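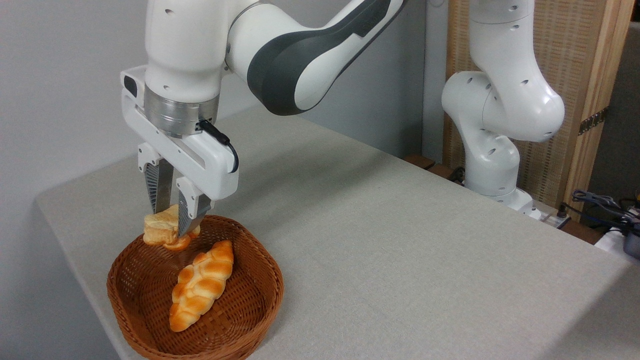
What should a small lab buy first when the money is only enough for one arm?
Buy the arm together with its gripper and one spare set of fingers, and leave the second arm for the next budget year.

Home | Docs | Budget | Files | Contact

# Temum planning sheets

This repository keeps the spreadsheets we used for planning our manipulation bench. Prices are in Canadian dollars, before tax, as quoted to us on October 10, 2019. Please ask for a new quote before you use them.

## Files

- `arms.csv`: quotes from Vuker and Jutik, 32 rows
- `grippers.csv`: fingers, cables and mounting plates, 20 rows
- `props.csv`: toy food, baskets and other small objects. We set a limit of $300 for the year.
- `labour.csv`: hours for installation, filled in by Hugo Mateos

## Notes

Shipping is in its own column. In the first version it was included in the price, and the totals were wrong for two suppliers. Remedios Goicoechea corrected this in March.

Empty cells mean that the supplier did not answer. They do not mean zero.

Service contracts are not covered yet. For questions about the columns, write to Mared Gittins.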